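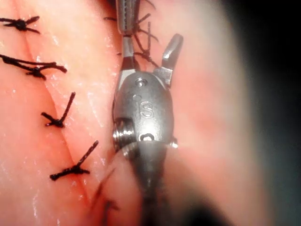
My grandmother believed that a person who could sew on a button would never go hungry. I have sewn on a great many buttons and have been peckish for most of my life, but I think of her every time I get the mending basket down, and with November being what it is (dark by the time I've found my slippers) it has been down rather a lot.

This week's pile was a big one. There was a pillowcase with a split side, two school jumpers with the elbows gone, and my old green coat, which I bought the winter I moved into the flat on Mollah Street and have refused to part with ever since. The lining came away under the arm last spring. I told myself I'd see to it before the cold weather, and then the cold weather came and I was still walking about with one hand going down the wrong hole every morning, like a woman trying to post herself through a letterbox.

I learnt to mend properly quite late. My mother was a machine person, very quick and a bit fierce, and she'd no patience for anything you couldn't do with your foot down. So when the library put on a hand-sewing class a few winters ago I went along mostly for the company, and stayed because of Shafiq Ekanayake, who taught it. He'd been a tailor for 18 years and he talked to cloth as if it were a nervous horse. The first evening he made us do nothing except thread needles and tie knots. I was quite put out! I had brought a whole bag of things I wanted fixed by bedtime.

He was right, though. I'd always used a thread as long as my arm span, thinking it would save me time, and then spent half the evening picking out tangles. Now I cut it from fingertip to elbow and no longer. I used to pull everything tight as well, and that's why my darns all came out looking like a cat's bottom. Let the thread lie, he used to say, and he'd come round and loosen it off for you with the end of a pin.

The coat took me two evenings. I pinned the lining on the Thursday with the radio on, and found in the process a bus ticket, a cough sweet and a button belonging to something I no longer own. I used a slip stitch, quite small, going into the fold and then catching just a whisker of the seam. The thread isn't a perfect match (I had bottle green and the lining is more of a pond colour) but you'd have to be standing in my armpit to notice.

The jumpers I did with proper wool darns, in mustard, as requested by their owner. She wanted a star on one of them. She has got something nearer to a potato, and she was very kind about it.

I do love the hour or so when it's going well and the kettle has been on and I've stopped looking at the clock. My sister rings sometimes and I put her on the loudspeaker and we don't say much, she does her crossword and I do my hems.

The pillowcase is still in the basket. I've run out of white cotton, so it will have to wait until I'm next at the market, and if anybody has a spare reel of that pond colour I'd be glad of it, because I've just seen that the other armpit is starting to go.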